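In Defense of the Useless Green Thing

I have a shelf by my desk in Sutesside, and everybody who visits wants to fix it. Too much junk, they say. Get a nice Lecomte tray, put the little stuff in the closet, let the shelf breathe! I tried that once, in October, and lasted 2 days.

What I missed were the small glossy things with no job at all. Give me a shiny green whatsit, part sprout and part creature, and I'm happy for a week.
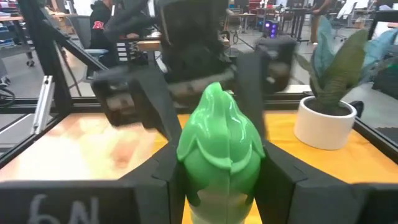 And the shape matters more than people think. A pointy top that leans back a bit, a fat round bottom, some folds down the front for your thumb to find – you can't walk past that without picking it up. A tray has never done that for me (sorry, Lecomte).

I know the argument about clutter. I've read the Panine booklet, all 160 pages of it, and I even followed the part about giving every object a purpose. My stapler has a purpose. I don't love my stapler. So the shelf stays full, and if you dust it for me, please put things back facing the window.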